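Packing and Unpacking Small Boxes: Your Questions, Our Doubts

Answers from the packing desk at Wodstead. Last revised 7 May 2018. 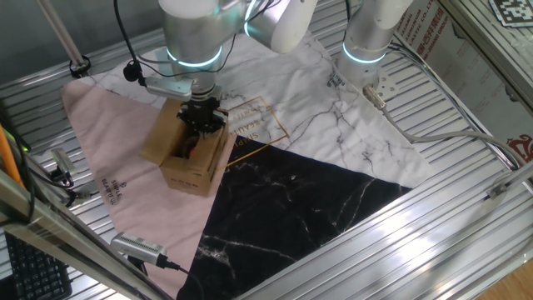 What size box should I use?

One that leaves a couple of fingers of space around the item on every side. People tend to go bigger, and then they have to buy filler to make up for it. Set the item in the box before you tape anything. If you can't get your hand in beside it, go up one size. If it looks lost in there, go down. The charts that match a box to an item by weight alone are not much help, because a heavy thing can be small and a light thing can be a lampshade.

Is double-walled cardboard worth the extra money?

Sometimes. For books, tools, and anything dense, we pay for it. For a sweater or a pair of cushions it's money thrown at the mail carrier. Sellers like to recommend double-walled for everything and we have yet to see a seller recommend the cheaper box.

Can I reuse a box that has already been through the mail?

You can, if the corners are still stiff. Press on each one with your thumb. A corner that gives will give a lot more with three other parcels on top of it. Check the bottom seam as well, and peel off or black out every old label and barcode. We've had a parcel come back to Wodstead twice on the strength of a label left on the underside.

Which way should the flaps go while I'm packing?

Fold them outward and down against the sides. They stay out of your way, and you don't scrape your knuckles on them each time you reach in. On a new box they spring back up for a while. Crease each flap backward along its fold once and it will mostly behave. Some people clip them down with clothespins, and that works fine too, though you'll be hunting for the clothespins later.

Do I need a mat under the box?

Need is a strong word. A mat keeps grit off the bottom of the box and saves a nice table from staples and tape dispensers. It also stops a light box from sliding around on a slick surface. What it doesn't do is make you faster, whatever the packaging on the mat says. Idun Hellström packed on an old bath towel for years and her breakage was no worse than anybody else's. If you cut tape or cardboard on the same surface, get a real cutting mat and keep it separate.

What about those "no-crush" inserts?

We tried the Rulleo ones on a batch of mugs. They held the mugs well enough. So did crumpled newspaper, which was already in the building. The inserts look tidier when the customer opens the box, and if that matters to you, fine. We would not pay for them to protect the mugs.

How much filler is enough?

Close the box, pick it up, and shake it gently. If something moves, open it and add more. If the lid bulges, take some out, since a bulging lid is the first thing to split when the parcel is stacked. Filler goes under the item first. Plenty of people set the item straight on the cardboard and stuff the paper in around the sides, and then wonder about the chipped base.

Packing peanuts: yes or no?

No from us, mostly. Heavy items sink through them during the trip and end up on the bottom. They also get everywhere. Bendik Sundqvist disagrees and keeps a bag of them by his bench, and he's welcome to sweep up after it.

How many strips of tape?

One down the center seam, top and bottom, running a few inches over each end. For a heavy box, add a strip across each open edge so the tape makes an H. Wrapping tape around the middle of the box like a belt does very little except annoy whoever opens it. Tape sold as "extra strength" may well be stronger. We've found that pressing ordinary tape down hard with the side of your hand does more than the upgrade.

Should I write FRAGILE on it?

Write it if it makes you feel better. Pack as though nobody will read it. Njål Söderlund once suggested writing it on all six sides and we did that for most of a spring without noticing any change in what arrived broken.

What's the best way to take things out without damaging them?

Slit the tape with a shallow blade, or better, a key. A long blade goes through the tape and into whatever is underneath. Lift the top layer of filler out before you reach for the item, and lift from the base or the body, never by a handle, lid, or spout. If something is stuck, tip the box on its side and ease it out along the cardboard. Pulling harder is how handles come off.

Should I keep the box after unpacking?

Keep it until you're sure you aren't sending the thing back. After that, flatten it. The advice to save every original box "for resale value" has filled a lot of closets. Quentin Gautier still has the carton from a 1968 record player, and the record player itself is long gone.

Do flattened boxes really keep in a garage?

In a dry one, yes. In a damp one they go soft and start to smell, and a soft box is recycling. Stand them upright on a shelf or a pallet, off the concrete. The plastic storage sleeves from Dorkeck are meant to keep moisture out. Ours seemed to keep it in.

Is it cheaper to buy boxes in bulk?

Per box, usually. But a bundle of 100 is only a bargain if you use them before they get wet, sat on, or turned into a fort. Add up what you packed last year first. Halvard Lindqvist ordered 417 from the Hovland clearance list because the price was good, and most of them are a size that fits nothing we sell. If anyone reading this ships candlesticks, please get in touch.

Can you check my parcel before I send it?

Bring it to the desk with the top still open. Once it's taped we can weigh it and shake it, and that's the extent of it. There's no charge for looking. If it needs repacking, we charge for materials only, and you're free to take our opinion home and ignore it.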